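Craft room walk-round, Sendthorpe
Done by: Marit Hellström
Date: Aug 26, 2019

Hello all! Same list as July, with my comments under each item. I've put OK where I'm happy and TO DO where I'm not, and if you disagree with any of it just scribble on the copy pinned inside the cupboard door.

1. Door and way out
OK. It opens all the way and stays open on the hook. I did move a box of felt that had crept back into the corridor (you know who you are!) and the green exit sign is lit.

2. Floor
TO DO. The lino is lifting by the sink again. I caught my toe on it, so I've taped it down for now, but tape won't last the autumn. Tirta, could you ring Murent and ask what they'd charge for a proper strip? Last time they quoted us 594 for the whole run and we said we'd think about it, and then we didn't.

3. Sockets and leads
OK, mostly. The extension lead by the window is rated at 2000 watts, so please don't run the kettle and the fan heater off it together. I've written that on a luggage label and tied it to the plug. The glue gun lead looks fine, no nicks that I could find.

4. Backdrop and letters
OK with a couple of niggles. The black cloth is held along the top by small black clips, and I'd like whoever hangs it next to give each one a tug before walking off. It's creased, mostly over on the right, and I know a few of you want it ironed, but creases don't hurt anyone and I'm not marking it down for that! What I do care about is the bottom, where it meets the table: keep it tucked well back so a sleeve can't drag it. The foam letters (fast along the top, UMI in the big ones underneath) weigh next to nothing, so I'm not worried about one landing on a head. Do press them back on if a corner starts to peel.

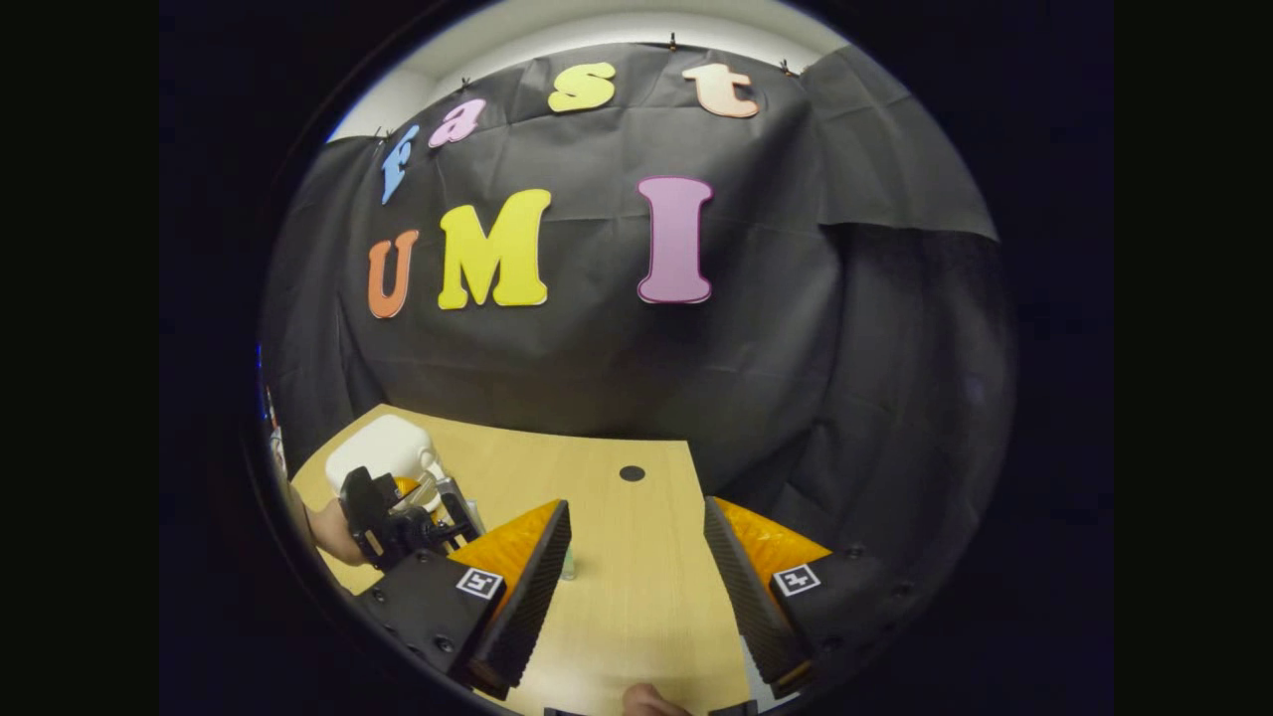 5. Table
OK. Nice pale wood, and I ran my hand along the front edge for splinters and found none. There's the small round hole towards the back, so mind pins and beads near it, they'll be down there before you can blink. Please keep white bottles and jugs labelled, too. I don't like guessing what's in a plain one.

6. Cupboard and sharp things
TO DO. Scissors all in the rack, lovely. The craft knives weren't, and I found one loose under the tissue paper. Blades go in the Siqueira tin with the lid on, every time, please.

7. First aid box
TO DO. Plasters are low and the eye wash goes out of date soon. Order number at Jurnon is 1195 if anyone gets there before me.

8. Windows
OK. The left one still sticks, so give it a shove at the bottom.

Tirta to ring Murent, I'll do the first aid order, knives are down to everybody.

Marit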